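Bread soup, second try
08/07/2020

In March I promised to write down the bread soup of my grandmother, and only now I do it. She cooked it in Monti every week, and she never used a scale. My cousin Ilaria Zuccaro remembers it thicker than I do – we still argue by phone.

Take 130 grams of old bread, two onions and one spoon of good oil. Cook the onions slowly, until they are soft and sweet. Then add the bread and up to 844 ml of broth, a little at a time.

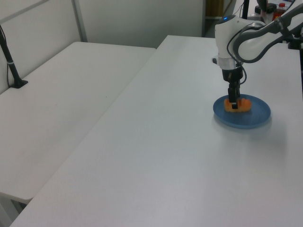 Something orange on a blue plate.

The bread in Utcombe is too soft for this soup, so I dry it in the oven at 100 degrees for one hour. My first try was like glue. For the second I used less bread and I did not stir so much, and I was almost happy with it.

Adelmo Negri wrote to ask if cheese is allowed. In my family we put it at the table, never in the pot.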